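Stomov Open Day, and a Bit of a Catch-Up

December 2018 and I've written almost nothing here since August, so I'm sorry to the few of you who still check in (hi Mum). I did promise to write up my day out at Stomov, though, and I'd like to get it done before the new year. 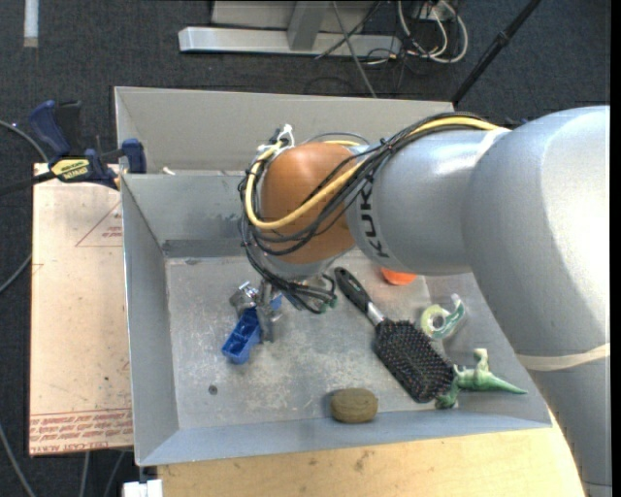
Eilidh Lindsay messaged me out of the blue to say she had a spare ticket and did I fancy it. We used to blog together years ago, back when we both thought 12 posts a month was perfectly normal, and I hadn't seen her in ages. I said yes before I'd even looked up how far away it was. Two trains and a very slow bus, as it happens!

We got there at half past ten and there was already a queue out to the road. The woman on the gate told us they'd given out 3,000 tickets, and I believed her once I saw the line for the toilets. We gave up on the main hall straight away and went to the Matheson building instead, which was much quieter and had a tea stall by the door. The scones were huge. I had cheese, Eilidh had fruit, and we ended up swapping halves.

The talk I'd circled in the programme was the Prelel one at 2, and I'm glad we got seats early. The speaker lost her notes somewhere in the first few minutes and just chatted – about her first job, her dad's shed, being scared of the phone – and I liked it far more than anything with slides. I wrote 5 pages in my notebook and can read perhaps half of them now.

Afterwards we wandered round the Fleltlow stand, where I bought a mug I didn't need and Eilidh talked me out of a second one. Then it started raining properly and we ran for the bus, missed it, and sat in the shelter for forty minutes catching up on everything. New flat, new job, same terrible cat.

That was my favourite part of the day, really. We've already said we'll go again next year, and I'm bringing my own sandwiches and a better coat.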